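Kitchen circuit trips with microwave and kettle, panel swap or new run?

Skollano Home Forum > Electrical > Branch circuits

prirkeck_37
Posted Oct 27, 2021

Single 15 A circuit feeds both counter walls in a 700 sq ft unit. Breaker trips when the microwave and the kettle run together. Trip time is 2 to 3 minutes, never instant. The breaker is original. The wire at the panel is 14 gauge copper.
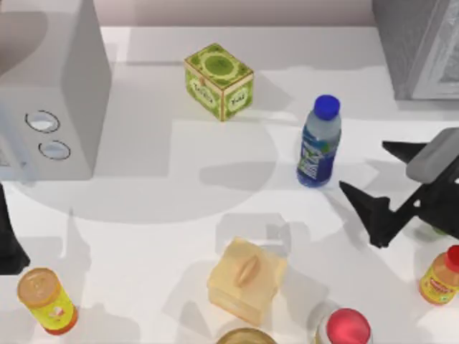 The seller's inspector wrote "replace breaker with 20 A" in the report. Before I buy one I want to know if that is acceptable. The panel has two open slots. The run from the panel to the kitchen is 37 ft, most of it through an unfinished basement ceiling.

duan_ohms
No. 14 gauge gets a 15 A breaker. With a 20 A breaker the cable can run overloaded inside the wall and nothing will open. The inspector should not have put that in writing.

Delay of a few minutes is the thermal element doing its job. A short would open it at once. Add the nameplate amps for both loads and you will find you are well over 15.

Urell
Agree on the wire size, disagree that the breaker is cleared. Old thermal breakers can drift low. Put a clamp meter on the hot conductor with both loads running. If it trips at 12 A, the breaker is weak. If it reads over 20, you have your answer and the breaker is fine.

prirkeck_37
Measured. 22 A with both on, 11 A with the kettle alone. Kettle alone does not trip it.

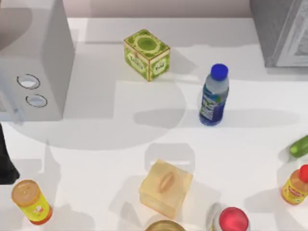

Counter layout, microwave at left, tea box toward the back.

So it is overload. Would moving the kettle to the other wall help, or is that the same circuit?

duan_ohms
Same circuit by your first post. Moving it changes nothing. Run 12 gauge on a new 20 A breaker to one wall and leave the old cable on the other. You have the slots and an open ceiling, so the labor is small. Check whether your town wants a permit and which GFCI and AFCI rules apply to a new kitchen circuit.

Urell
I would run two new circuits and retire the 14 gauge from the counters completely. Current code calls for two 20 A small appliance circuits in a kitchen. Going back in April to pull a second cable through the same holes costs more than doing both now.

duan_ohms
Existing wiring is not required to be brought up to that for one added circuit in most places. Ask the local office. Two is better, but it is optional. 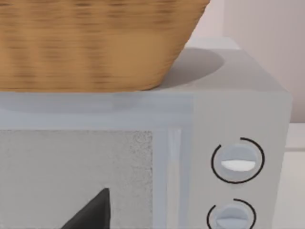
Urell
Optional, yes. Cheap too. One separate item while the counter is being reworked: read the clearance section of the microwave manual. Vent locations differ by model, and some units need open space above the case. A wicker basket sitting on top of the microwave takes up that space. It has no bearing on the trips, but I would find it another spot.

prirkeck_37
Going with two circuits. Permit office says rough-in inspection before the boxes are closed. Will post the clamp readings for each leg once it is live.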